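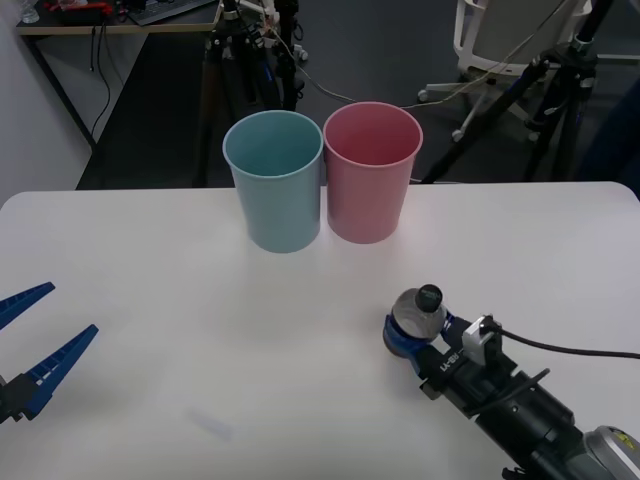

Item 4: blue and pink tumblers on the white table, with the small water bottle (black cap, blue label band).

Home | About | Minutes | Notices | Contact

Ziltari Shared Workspace, Dralbridge
Minutes of the Tableware and Refreshments Meeting
November 18, 2019

1. Minutes of the previous meeting
Agreed as a correct record. One correction: in item 3, "Kartha" should read "Salell" where the delivery of paper towels is mentioned.

2. Matters arising
2.1 The tap washer in the kitchen has been replaced. Closed.
2.2 The shelf labels have not been printed. Carried forward.

3. Paper cups
3.1 The building used 3,000 paper cups over the last order period. The stock cupboard holds 2 unopened cartons.
3.2 Agreed to place no further order with Kartha once these are finished. Paper cups will be kept for visitors only.

4. Reusable tumblers
4.1 Two sample tumblers from Salell were considered, one pale blue-green and one pink. They are the same shape and size, tapered, wider at the mouth than at the base, with a slightly rolled rim.
4.2 The taper was thought suitable for stacking. It was asked whether stacked tumblers stick together when put away damp. Not known. To be tested over five days in the kitchen.
4.3 Colour. Blue-green proposed for the ground floor and pink for the upper floor, so that strays can be returned. Accepted, subject to price.
4.4 The supplier's sheet does not give a top temperature for washing. Salell to be asked in writing. No order to be placed until a reply is received.
4.5 Proposed first order: 17 of each colour.

5. Bottled water
5.1 Small clear bottles with screw caps are at present put out for every meeting. Part-used bottles are left on tables and then thrown away.
5.2 Agreed that bottles will be put out on request only. Jugs and tumblers will be used otherwise.
5.3 Caps are to be left on bottles placed in the recycling bin, in line with the notice above the bin.

6. Drinks on work tables
6.1 The present rule allows closed bottles but says nothing on open cups. Wording to be added: open cups are to stand at the far edge of the table, away from keyboards and cables, and are to be emptied at the end of the day.
6.2 A request for coasters was discussed and not taken up.

7. Actions
Write to Salell on washing temperature and price: kitchen group.
Stacking test: kitchen group.
Revised wording for 6.1: office.
Shelf labels: office, carried forward from 2.2.

8. Any other business
The dishwasher filter is to be cleaned before the December closure.

9. Next meeting
December, date to be set by the office.

Recent items
Kitchen cupboard list, revised
Dralbridge site: December closing hours
Recycling notice
Minutes archive

This site uses cookies to remember your settings. Accept | Manage choices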